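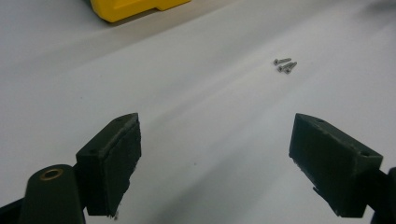 Maintenance des préhenseurs à main - Fiche de cours 4
1er janvier 2023 | Mireille Lefèvre
Imprimer | Envoyer par e-mail

Rechercher dans les cours
Mots-clés OK

La fiche porte sur l'entretien des deux préhenseurs à main du poste Sekard : doigts, garnitures, biellettes, câbles. Le démontage du bloc de fixation est traité dans la fiche 5 et n'est pas repris ici.

1. Avant de commencer

Arrêter l'enregistrement, puis débrancher les deux câbles côté boîtier. Poser le préhenseur sur une surface claire et dégagée. Noter dans le cahier du poste le numéro du préhenseur (485 pour le gauche, 41 pour le droit) et le nom de la personne qui intervient. Les vis retirées restent groupées à portée de main, à l'écart des doigts. On ne mélange pas celles des deux préhenseurs, même si elles paraissent identiques.

2. Contrôle des garnitures

Ouvrir les doigts en grand et regarder la face interne de chacun. Une garniture en bon état a un bord net et adhère sur toute sa hauteur. Trois défauts sont à relever : bord supérieur décollé, bord inférieur effiloché, débris pris dans la matière.

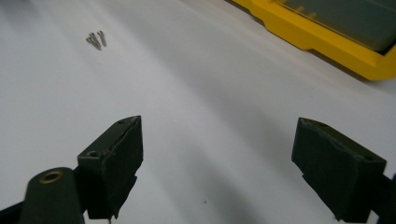

Un bord effiloché sur quelques millimètres n'impose pas le remplacement si la zone de contact reste plane. On coupe alors les fils qui dépassent avec des ciseaux fins, sans tirer dessus. Si la garniture se soulève en haut, on la remplace - recoller ne tient pas. Les deux doigts se refont toujours ensemble, avec des garnitures du même lot.

Nettoyage : chiffon sec d'abord, puis chiffon légèrement imbibé d'alcool isopropylique. Laisser sécher avant de refermer.

3. Biellettes et bagues

Tenir le corps d'une main et faire jouer chaque biellette de l'autre. Le mouvement doit être libre, sans jeu latéral sensible. Les bagues ne se graissent pas. Une bague qui tourne dans son logement est signalée à Ronaldo Mangubat, qui garde les pièces Foretti.

4. Essai au poste

Rebrancher, prendre un préhenseur dans chaque main et se placer face au casier à tiroirs.
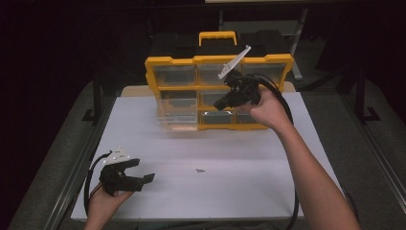
Les câbles doivent pendre librement sur toute la course des bras. Ouvrir et fermer dix fois de chaque côté, lentement, puis saisir une petite pièce posée à plat. Si elle glisse, revenir au point 2. Terminer par l'approche d'un tiroir, à gauche puis à droite, en vérifiant que la plaque de montage ne touche pas le casier.

5. Contrôle en position fermée

Fermer complètement et regarder la ligne de contact des deux doigts. Elle doit être droite de la pointe à la base. Tout fil coincé entre les mors est noté, puis retiré doigts ouverts. 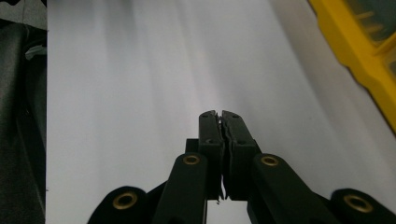
Majali, février

Complément de Rakiya Uzor, à joindre à la fiche. Le relevé de fermeture se fait désormais avant et après chaque changement de garniture. Le compteur du préhenseur gauche indiquait 2392 cycles au dernier relevé, celui du droit 2155. Reporter la valeur suivante sur la même ligne du cahier, avec les initiales.

À préparer pour la séance suivante : lire la fiche 5 et apporter le tournevis du lot Zorham.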